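Campus & Community | Clubs

Folding laundry, the slow way, with the Zirkeo robotics club

I've written up a lot of club nights for this page and this was the first one where I went home and looked at my own jeans differently. The Zirkeo robotics club has spent the fall on a project they call Garkau, and what Garkau is supposed to do, one day, is put your clothes away for you. Shirts they've more or less got a plan for. Jeans are the problem, and jeans are what I heard about for most of an evening while eating somebody else's pretzels.

The way it works is that the members do the chores themselves first, holding a gripper in one hand with a camera on it, and the recordings go into training the software that will run the arm back in the shop. They started in September with socks and dish towels on a workbench. That went fine – a little too fine, according to Celina Urbańczyk, a junior who handles most of the club's recording plan. Everything on the bench was flat and gray and well lit, and she figured the software was learning the bench as much as the towels.

So now they do it in bedrooms. Real ones, with real blankets and whatever happens to be around. Each member signs up for a room and a garment, does the same short task over and over, and brings the recordings in. The target for the term is 32 sessions, and they've got a big paper chart taped up by the shop door with a square for each one (purple marker means it's been checked, green means somebody has to do it again, and I don't know why it isn't the other way around).

I asked Celina why denim gets its own column on the chart and she lit up. It's stiff, for one thing, so it pushes back when you fold it. It's thick in some places and thin in others. Grab a pair at the waistband and you may have two layers or you may have a whole wad of them, and the gripper has to close on it either way. She likes the back pockets, though! There's a seam you can find, a corner you can aim for, and on most jeans the thread is a different color from the cloth. A plain black T-shirt gives you nothing like that.

They let me try the thing, which was kind of them. You squeeze, the fingers come together, you lift. I've been picking up pants my whole life and I was terrible at it. I kept going in too steep and pinching only the top layer, and the rest of the leg would slide out and flop over. After a few rounds I got a fold I was sort of proud of, and a freshman named it "the burrito" and recorded over it.

Most of the new people take two or three evenings to get smooth, I'm told. The main advice is to slow down. The second piece of advice is to stop tidying with your free hand, a habit that everyone in the room confessed to. You see a sleeve sticking out and you just want to fix it.

There's a contest at the end of all this. The Jistevero meet has a household round where each team's arm gets a small pile of clothes and a flat surface, and the judges score the stack. Last year the club entered with a different project, a dish sorter, and came home without a ribbon but with a long list of notes. One of those notes was that their arm only knew how to work on a white table. You can see where the bedroom idea came from. They're sending 2 teams this time, one running Garkau and one running a simpler version that doesn't learn anything and just follows fixed steps, partly to find out which does better and partly, I think, for bragging rights inside the club. The fixed-steps people call themselves Rizvi and have their own whiteboard, which they turn around when the others walk by.

My money's on Garkau, but I'll say the Rizvi folks had a very neat stack of shirts going by the time I left. They haven't touched pants yet. When I brought it up they changed the subject to pretzels.

The club meets in the evenings at 7 in the shop behind the gym, and you don't need to know any programming to join the recording crew. You do need to be okay with handling the same pair of jeans until you never want to see it again. Celina also asked me to pass along that they'd love to borrow more clothes, especially overalls, corduroy and anything with a weird zipper. Clean, please. Drop them in the bin inside the shop door with your name on a piece of tape, and they'll come back to you before the meet.

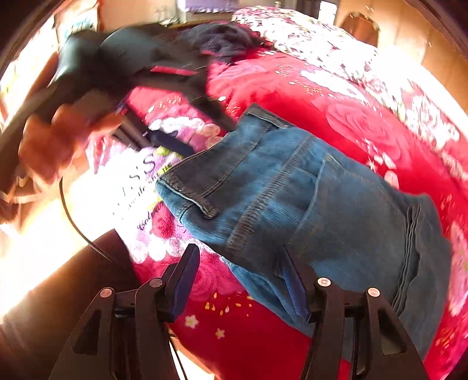
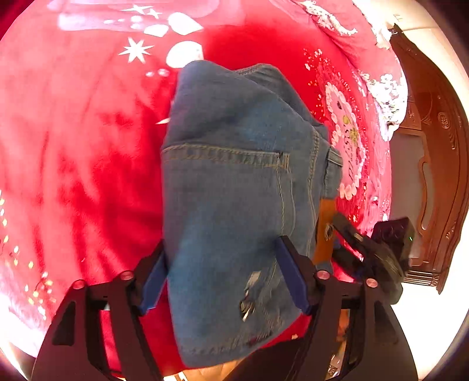

Blue jeans and the gripper on a red floral bedspread, first with a hair dryer going by, then with the denim pinched and lifted.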